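Cómo sabe un videojuego de realidad virtual dónde está tu cabeza

Un visor de realidad virtual es una pantalla que se lleva delante de los ojos, dentro de una carcasa sujeta con una cinta. En realidad suele contener dos imágenes, una para cada ojo, ligeramente distintas entre sí. El cerebro las combina y percibe profundidad, igual que hace con lo que ve cada ojo en la vida real.

Una pantalla cerca de la cara no basta. Para que el jugador crea que está dentro de un lugar, el dibujo debe cambiar cada vez que mueve la cabeza. Al conjunto de piezas y programas que mide ese movimiento se le llama sistema de seguimiento.

Los seis movimientos

La cabeza puede moverse de 6 maneras básicas. Tres son giros: decir que sí, decir que no e inclinar la oreja hacia el hombro. Las otras tres son desplazamientos: adelante y atrás, a izquierda y derecha, arriba y abajo. Los técnicos los llaman grados de libertad.

Algunos visores sencillos miden solo los giros. Con ellos se puede mirar alrededor, pero si el jugador se agacha, el juego no se entera. Los visores más completos miden también los desplazamientos. En ese caso es posible asomarse detrás de una pared dibujada o mirar debajo de una mesa virtual.

Los sensores que van dentro

El giroscopio mide a qué velocidad gira el visor. El acelerómetro mide los cambios de velocidad y también nota hacia dónde tira la gravedad, por lo que sabe dónde queda el suelo. Los dos son muy pequeños y caben en un chip. Los teléfonos móviles llevan sensores parecidos; por eso la pantalla se da la vuelta cuando se gira el aparato.

Estos sensores son rápidos, pero cometen errores diminutos. Si se suman muchos errores diminutos, el resultado es un error grande. A ese problema se le llama deriva. Un visor con deriva podría mostrar el horizonte del juego desplazado hacia un lado, aunque el jugador no se haya movido.

Para corregirla, muchos visores usan cámaras orientadas hacia fuera. Las cámaras buscan puntos fáciles de reconocer, como la esquina de un cuadro o el borde de una puerta. El programa compara dónde estaba cada punto en una imagen y dónde está en la siguiente, y calcula cuánto se ha movido la cabeza. En una pared blanca y lisa apenas hay puntos que reconocer, y el seguimiento funciona peor. A oscuras también empeora.

Un ejemplo: el juego Plornton

Plornton es un juego de exploración submarina del estudio Brelby. El jugador conduce un pequeño submarino y mira por una ventana redonda. Levente Vass, programador del estudio, explica así el trabajo de su equipo: «El juego pregunta al visor dónde está la cabeza, dibuja lo que se vería desde ese punto y vuelve a preguntar. Hace eso 100 veces por segundo».

Entre el movimiento y el dibujo pasa siempre un poco de tiempo, que se llama latencia. Se mide en milisegundos; un segundo tiene mil. En Plornton la latencia es de 15 milisegundos. Si fuera de 305, el jugador giraría la cabeza y el mar tardaría en girar con él. Ese retraso se nota enseguida y puede causar mareo.

Los mandos

Las manos se siguen de una forma parecida. Cada mando lleva sus propios sensores, y algunos llevan luces que el ojo humano no ve pero las cámaras del visor sí. Cuando el jugador esconde una mano detrás de la espalda, las cámaras la pierden. Durante un momento el programa calcula su posición con los sensores del mando.

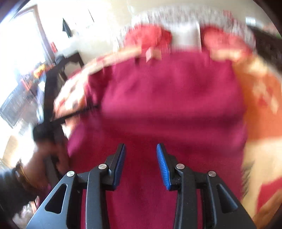 Las almohadillas azules tienen estrías.

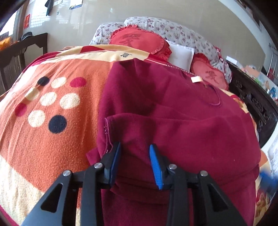 ¿Por qué algunas personas se marean con un visor puesto?

Porque los ojos y el oído interno envían mensajes distintos al cerebro. Dentro del oído hay un órgano que detecta el movimiento del cuerpo. Si los ojos ven que el submarino avanza, pero el oído interno nota que el cuerpo está quieto en una silla, el cerebro recibe dos informaciones que no coinciden y puede aparecer el mareo. Conviene quitarse el visor en cuanto se note, y avisar a un adulto.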